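Kitchen Talk > Tools and Care > Wood spoons and boards smell like onion, what now

Page 2 of thread

Tekle Degefa
Posts: 654
8:12 am

OK so I read page 1 twice and still don't know what to do. Short version. Wood spoons, one board, all of it smells like onion and a bit like old curry. Washed by hand every time, never in the dishwasher (well, one time, in February, house full of people). Tried dish soap and hot water. Tried baking soda paste, left it on overnight. Smell is weaker but it comes right back when the wood gets warm. You stir oatmeal and the oatmeal tastes like dinner.

Do I boil the spoons? My aunt boils hers. Somebody on page 1 said boiling splits them. Somebody else said sand everything down and start over. I have sandpaper, I don't have a lot of patience.

Also is it worth oiling or is that just somthing people do because it looks nice. Handles are dry and kind of fuzzy.
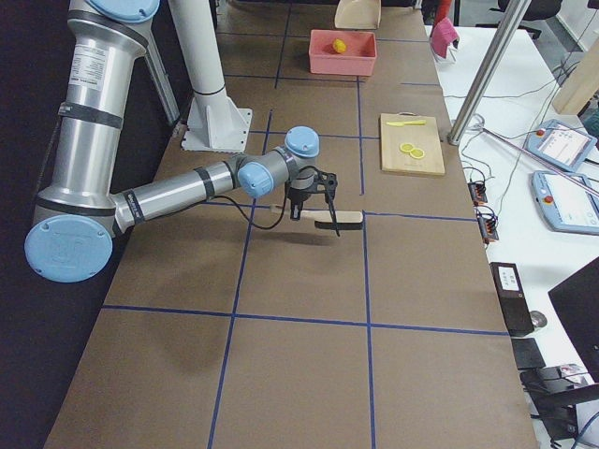
Pankaj Maurya
Posts: 3980
8:40 am

Boil them. Been doing it for years. Pot of water, bring it up, turn it off, drop the spoons in, leave them till the water is cool. You'll get a brown scummy layer on top and it's gross, that's old oil coming out. Dry them standing up in a jar, a full day, out of the sun. Then oil.

Splitting happens if you let them sit in a hard boil for an hour or if the spoon is glued from pieces. Solid wood, never had one go.

The fuzzy part is just raised grain. Fine sandpaper, a minute per spoon, done.

Kedir Habte
8:58 am

Gonna disagree with Pankaj again, sorry. Never had one go is not the same as it's good for them. I had beech spoons from my mother, boiled them twice on advice from this exact forum, one cracked down the bowl. Small crack. But now food gets in the crack and guess what it smells like.

Coarse salt and half a lemon. Scrub, let it sit ten minutes, rinse, dry. Do it two or three times over a week. Slower but you still have a spoon at the end.

Pankaj Maurya
Posts: 3980
9:05 am

You dried it on the radiator. You said so in the other thread.

Kedir Habte
9:11 am

Near the radiator.

Tekle Degefa
Posts: 654
9:30 am

lol ok. So lemon first, boil if that fails? What about the board, can't fit a board in a pot. And does it matter that it's bamboo.

Tsegereda Tekleab
10:02 am

Matters a little. Bamboo is a grass, strips glued together, so do NOT soak it and do not pour boiling water over it and leave it sitting. Glue lines open up, then it starts to lift at the ends. Ask me how I know.

What works on mine:

— salt, the coarse kind, a good handful
— rub with a cut lemon, go along the grain, both sides even if you only use one
— wipe, don't rinse under a running tap
— stand it on edge overnight so air gets to both faces

If you only wet one side it cups. That's most of the "my board warped, bad board" posts on here, people washing the top and leaving the bottom dry.

If the board has a metal handle or a metal anything, dry around it with a rag right away. Water hangs out where the metal meets the wood and you get a dark line. Mine has one. Won't sand out.

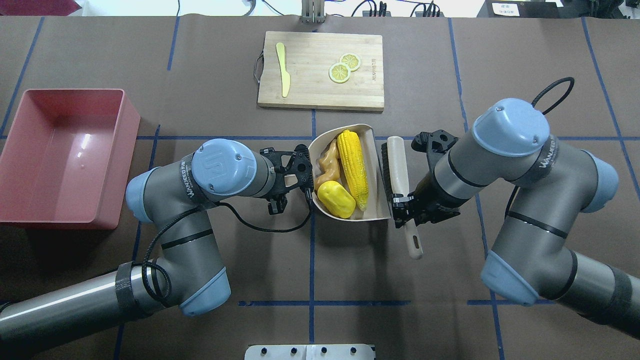

Board with the dark metal handle, lemon slices, yellow plastic knife

Forgot to say, slices are fine for a touch up but you want a half lemon for the real scrub, something you can hold on to. Slices fall apart in a minute with salt.

Mitiku Degefa
10:20 am

Does lemon do anything though? Serious question. I think it's the salt doing the scrubbing and the lemon just smells like lemon. So you smell lemon for two days, then onion again. Vinegar is cheaper.

Tsegereda Tekleab
10:26 am

Vinegar smells like vinegar. And I've had both on the same board, lemon side stayed better. Not a lab test, fine, but it's my board.

Mitiku Degefa
10:31 am

Did you use the same amount of salt on both sides

Tsegereda Tekleab
10:33 am

...no

Kedir Habte
10:50 am

Two boards. That's the whole fix. Onion, garlic, meat on one, fruit and bread on the other. Mark the edge with a pen so guests don't mix them up. I scrubbed and salted for years and then bought a second cheap board and haven't thought about it since. Same with spoons, one for curry, one for porridge.

Tekle Degefa
Posts: 654
11:15 am

No room for two boards, my counter is tiny. But a separate oatmeal spoon, yes, why did I not think of that.

What about oil? Saw Skalora board oil at the store, kind of pricey for a small bottle. Is olive oil ok?

Pankaj Maurya
Posts: 3980
11:24 am

NOT olive oil. Goes rancid, and then you're back here with a thread called my board smells like crayons. Plain food grade mineral oil from the drugstore. Never used the Skalora stuff, can't say if it's any good.

How I do it: wood has to be bone dry, a full day at least. Pour some on, spread with a paper towel, more than you think. Leave it overnight. Wipe off what didn't go in. New or really dry wood, do it again the next night. After that, whenever water stops beading up.

Put something down first, old paper or a bag cut open, oil gets everywhere and it does not come out of a tablecloth. 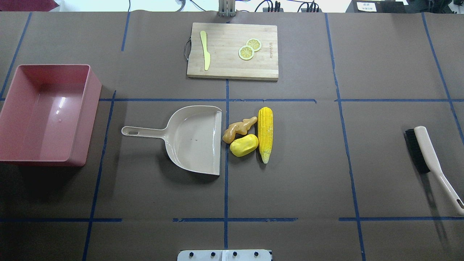 Same goes for spoons, only you can just stand them in a jar with a little oil in the bottom and flip them halfway. Handles too, people always skip the handles and that's where they go fuzzy. And do ends of the board twice, the ends drink it up.

Wax on top is optional. I like it. Wipe-on, wait, buff. Lasts longer than oil alone.

Mitiku Degefa
11:40 am

Agree on mineral oil. Don't agree on wax, gets sticky in a warm kitchen and holds on to crumbs.

Pankaj Maurya
Posts: 3980
11:42 am

Then you used too much wax.

Tekle Degefa
Posts: 654
7:55 pm

Update. Did the salt and lemon on the board, used most of a lemon. Smell is down a lot, not gone. Boiled ONE spoon, the ugliest one, Pankaj's way. Water went brown, really disgusting. Spoon didn't crack, or not yet, it's still drying. Doing a second round on the board tomorow and then oil once it's properly dry. Will skip the wax for now.

Kedir Habte
8:03 pm

Check the bowl of the spoon in the morning, hold it up to a light. That's when I found mine.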